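Open house at Wallach, July

I went to Wallach's open house mostly because the invitation promised "household skills, learned in an afternoon." The shop is at the far end of the Studau industrial park, past the tile warehouse, and parking is bad. Coffee was decent. The opening talk ran long, and the number 838 came up on three separate slides as the total of recorded demonstrations. I asked how many of those had been thrown out and was told somebody would get back to me.
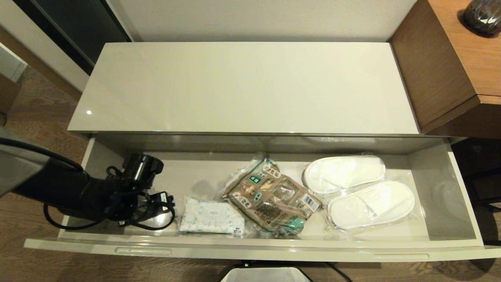

My own interest is teleoperation, and how much of the skill on display belongs to the person holding the controls. Amnuay Jaidee was driving that morning. He has 50 hours on this rig and it shows – he slows down near anything glossy and takes his time with the grip. I was allowed a turn and did badly. The drawer task sounds easy until you look at what is in it: a hair dryer with its cord in loops, a packet of tissues, slippers in a clear bag. Shiny plastic inside a shiny gray drawer is a fair test, I'll give them that. I would like to see it with the cord tangled differently every time, and Jaidee said they do vary it, though I didn't see a log.

Boonmee Petchrat handles the training side. She told me 40 good runs is enough to get a first policy going on a new drawer. Enough for what, I asked, and she laughed and said enough to find out what's wrong with it. I liked that answer better than the slides.

The unassisted demo was set for 3 p.m. and got moved twice. I had a train to catch.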